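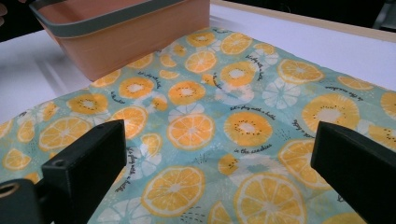
Kırmızıgül Opens Its Doors for Good on Skadard Street

28/07/2018

KORNHAM – If you have lived in Kornham for any length of time, you will remember the long brick storefront on Skadard Street as the shoe repair, or as the place that sold vacuum cleaner bags, or, if you are a bit newer in town, as the one with brown paper over the windows. The paper has come down. There are curtains up instead, and a hand-painted sign over the door, and from early in the morning a smell of sesame and warm bread that reaches clear down to the post office.

Kırmızıgül, the Turkish breakfast kitchen that Canan Karakaya has run as a once-a-month affair out of the Grange hall in Mellcombe, now has a permanent home. It will be open mornings only, from seven until the food runs out, and Karakaya says she would like people to take that second part seriously.

"I make what I make," she said, drying her hands for perhaps the fifth time in our conversation. "When it's gone I wash up and go home and put my feet on a chair. I've told everybody this and they still come at noon and look at me with those faces."

The name means "red rose," and it was her grandmother's pet name for the teapot. (There is a rose on the sign too, though it came out closer to pink, and Karakaya has decided she likes it that way.)

Regulars from the Mellcombe days will find most of what they are used to. There is the sesame bread ring called simit, baked on the premises. There are olives, tomatoes, cucumbers, white cheese, honey, and eggs cooked with peppers and brought out in the pan they were cooked in. There is black tea in small glasses, and a refill will appear whether or not you ask. The cheerful tablecloths remain as well, among them the pale aqua one with the citrus and kiwi slices that a good many children seem to regard as the best table in the house.

The full breakfast is $10 for adults, the same price it was at the Grange hall. Children eat for less, depending on how big they are and, one gathers, how polite.

A long way from one pot of tea

Karakaya moved to Kornham with her husband when he took a job at the feed mill, and she spent her first years in town working the front desk at the dental office, where a lot of readers will know her from. The cooking started small. She brought a tray of cheese pastries to a retirement party, somebody asked for the recipe, and by the next spring she was feeding two dozen people at a stretch in her own dining room and borrowing chairs from next door.

The move to the Grange hall came after that. The hall seats 80, and she was sure she would never fill it. She filled it the first morning, ran out of eggs before nine, and had to send her nephew to the Mellcombe grocery twice. He bought brown eggs the first time and white eggs the second, and the people at the back tables got into a good-natured argument about which were better that has not, as far as this reporter can tell, been settled yet.

She kept a guest book by the door, a big green ledger that had been meant for the dental office and never used. People signed their names and sometimes left a line or two about the food, or the weather, or their knees. When she sat down in April to decide whether she could really afford a place of her own, she and her husband went through the ledger at the kitchen table and added it up. It came to 2,123 signatures.

"A lot of those are the same people over and over," she said. "But that's better, isn't it? That means they came back. My husband said, well, Canan, there's your answer, and then he asked me if there was any pastry left."

Getting the old shop ready

The building took some work. The floor in the back had settled toward the alley, so that a dropped olive would roll all the way to the door, and the old wiring was never meant to run an oven. The landlord put in a new electrical panel and agreed to a lower rent for the first year. Karakaya and her husband did the painting themselves, in the evenings, with the radio on. They picked a warm white for the walls and then had to pick it again, as the first one dried the color of putty.

The shoe repair counter is still there, and she was firm on that point from the start. It runs along the left side as you come in, worn down in the middle where people set their boots on it for all those years, and she uses it now for bread. If you look along the front edge you can find where someone once scratched a row of initials. She has asked a few of the older customers whose they might be and gotten a different answer from each one.

The room is smaller than the Grange hall, of course, and that has meant some hard thinking about where everything goes. Karakaya tried the tables in rows, which felt like a school, and then in a horseshoe, which left the people at the ends out in the cold. She has landed on a sort of scattered arrangement with one long shared table near the window. If you come alone, that is where you will likely be put, and you will very likely leave knowing more about your neighbors than you did when you arrived.

The first morning

The doors opened quietly, with no ribbon and no speeches. A line had formed all the same by a quarter to seven, and it stretched past the hardware store by the time the first pot of tea was ready. Karakaya had baked through most of the night with her sister, who came in from out of state to help and was planning, she said, to sleep for the whole of the following day.

The crowd was an agreeable mix: some mill workers coming off shift, a couple of families with strollers, and a good showing from Mellcombe, several of whom wanted it known that they had found her first. One gentleman in a seed cap ate his breakfast standing up at the old counter, out of habit, as he put it, from waiting there for his soles. He had never had sour cherry jam before and went back for more of it, and then for more of it after that.

The jam deserves a word. Karakaya makes it herself every summer from cherries grown at an orchard on the Mellcombe road, and she put up 800 jars this season with the new kitchen in mind, working in batches and giving over the garage to it entirely. Jars are for sale at the register while they last. She would be glad to have the empties back, with lids if you can find them, and she does not mind if the label is still on.

What comes next

For the time being the menu will stay short. Karakaya has had plenty of suggestions – lunch, dinner, catering, a stall at the county fair – and she has listened kindly to all of them and written a few down. What she would really like to do, once the mornings have settled into a rhythm, is hold a bread class in the back room in the fall, with a handful of people at a time. Simit is easier than it looks, she says, and the twisting is the fun part. There is a sheet by the register for anyone who wants to put their name down, and the first page was already full by the time we left.

The green ledger has made the trip over from Mellcombe too. It sits on a stool inside the door with a pen on a string, opened to a fresh page, and you are warmly encouraged to sign it even if you have signed it before.

Parking on Skadard Street is free until ten, and there is more behind the hardware store, where the owner has said breakfast customers are welcome as long as they leave the loading door clear. The kitchen can seat larger groups at the long table with a day's notice, by stopping in or by leaving a message on the machine. Karakaya checks it in the afternoon, after the feet have had their time on the chair.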